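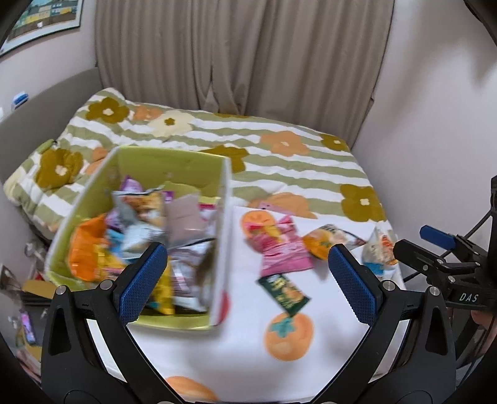

One reader wrote to us that a snack bin is just a cupboard with the door taken off, and that anyone who needs advice on filling one has too much time. We have some sympathy. The questions keep coming all the same, so these are our answers.

Advice > Storage > Snack bins: your questions
Print this page | E-mail this page
Saturday, April 29, 2023
By the Warnemton household desk

Do I need a special bin?
No. Skemex sells one as a "snack station" and we couldn't find what makes it a station. Any deep, open bin with smooth sides will do. Rounded corners are easier to wipe, and crumbs do get in.

Is a bright colour any use?
The claim is that people put things back in a bin they can see. We doubt it. Lime green is cheerful, and you won't lose it under a bed.

Should packets stand up or lie flat?
Stand the big bags against the walls and let the small ones fall where they like. Upright rows look lovely until the first one is pulled out — then the rest lean over and you are back to a heap. We don't think a heap matters much if you can reach the bottom.

What about dividers?
We tried the Nkosi set, which costs 15 pounds. It came out again within a week. Crisp bags are mostly air and won't stay in a slot made for biscuits.

Can I sort the whole lot on the bed?
You can, and it's kinder to the back than the floor. Put a cloth down first. Don't tip out anything already opened, whatever clip is on it.

How often should I check the dates?
Every month or so. In June we went through our own office bin and found 17 packets past their best, mostly flavours that had seemed a good idea in the shop.

Do the Zumham labels stay on?
The pack says 100 washes. We gave up long before that, so we can't say it's wrong, but the corners of ours had begun to lift — a strip of masking tape did the same job.

Will a bin stop the children eating everything at once?
We have seen this promised. We haven't seen it happen.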